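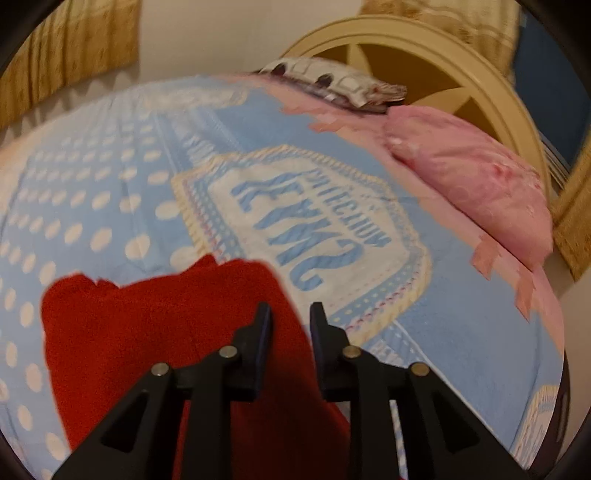 VURKDALE - Heat is back on for most of the Clusden side of town after a gas main problem shut down service Thursday night and left 959 homes cold. Most, not all. Crews from Arnero, the gas supplier, were still going door to door this morning relighting pilots and checking meters.

The company says the trouble started at a regulator station near the rail underpass. Pressure dropped a little after 9 p.m., furnaces started cutting out on the streets closest to the river, and within the hour the whole section was shut down on purpose. Standard procedure, a spokeswoman said. You can't let the pressure fall and come back by itself with pilot lights out all over a neighborhood.

No injuries. No leak found inside any home so far. Cause of the regulator failure still under review. Arnero would not say if cold was a factor but did say the part was replaced overnight with one trucked in from the Mwaipopo yard.

Low temperature Thursday night was 5. Friday was not much better.

People got by. Space heaters, ovens (please don't, says the fire department), extra blankets, a lot of sweaters. One woman on Teller Street said her thermostat read 49 when she got up and that she put her kids in one bed with every cover in the house on top of it. "They thought it was great," she said. "I did not think it was great." She got heat back Friday around suppertime.

Her neighbor across the street was still waiting as of this morning. He works nights, missed the first knock, missed the second one too. Got a yellow tag on the door both times.
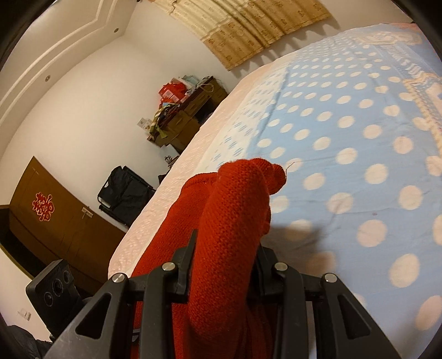

If you have a yellow tag, that means a crew came by and nobody answered. Gas to your house is off at the meter and stays off until someone over 18 is home to let a technician in. Call the number on the tag. Do not turn the meter valve back on yourself. Arnero said at least two customers tried this Friday and both had to be shut down again, which slowed up the rest of the block.

A green tag means you are done. Relit and checked.

No tag at all? Call anyway. Some of the side doors on the duplexes got missed on the first pass, the company admits.

The middle school gym stayed open as a warming center both nights and will be open again tonight. Cots, coffee, outlets for phones and medical equipment. Pets OK in carriers, use the door on the parking lot side. Bus route 4 is running there free until midnight. The gym was fairly quiet Thursday and busier Friday, when it sank in for people that this was not going to be an hour or two.

Hotels out by the highway filled up fast Friday. Arnero says it will repay room costs for customers in the shutoff area but wants receipts, and the account holder has to be the one to file. Renters whose landlord pays the gas bill should send the receipt to the landlord, who then files. That did not go over well. City council members representing Clusden said Friday they want a simpler way for tenants to get their money back, and the company said it would "take a look at that." No deadline given.

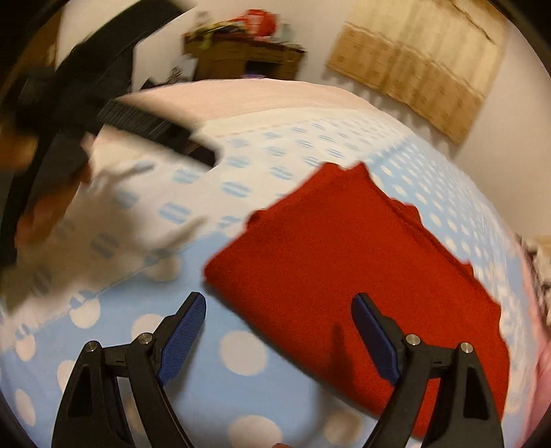 By Obaidul Debnath
Staff writer
Posted Saturday, February 5, 2022

Pipes are the other problem. Plumbers in town are booked solid and the water department has taken a steady run of calls about frozen lines, mostly kitchens on outside walls. Their advice: open the cabinet doors under the sink, leave a faucet at a trickle, know where your main shutoff is before you need it. If a pipe is already frozen, use a hair dryer. Never a torch. Start at the faucet end and work back.

The fire department went out on several calls Thursday and Friday tied to space heaters, all minor. One scorched rug, one extension cord melted, the rest were breakers and smells. Chief's office repeats the usual: three feet of clear space on all sides, plug straight into the wall, off when you go to sleep. Keep clothes and bedding well away. Carbon monoxide detectors are free at either station while they last, one per household, bring proof of adress.

Schools. Clusden Elementary was closed Friday and the building has had heat since late that night. The district expects classes as usual Monday but will send a text Sunday evening either way. Basketball for today is moved to the high school, same times.

Electric service held up through all of this, though the power company had asked people to go easy between 5 and 8 p.m. That request has been lifted.

The state utility office has opened a file and will want a written report from Arnero. Fines can run as high as $3,000 per day for some violations, but a staffer at the office said it was way to early to talk about that. The same station was inspected last fall, per the company. Results of that inspection were not available by press time, we have asked.

A public meeting is planned for later in February at the Vurkdale town hall annex. Date to be set, will post it when we have it.

Forecast: high in the upper teens today, clouds tonight, light snow possible Sunday morning. Arnero says every customer who can be reached should be back on by tonight. Crews will keep working until 10 p.m. and start again at 7.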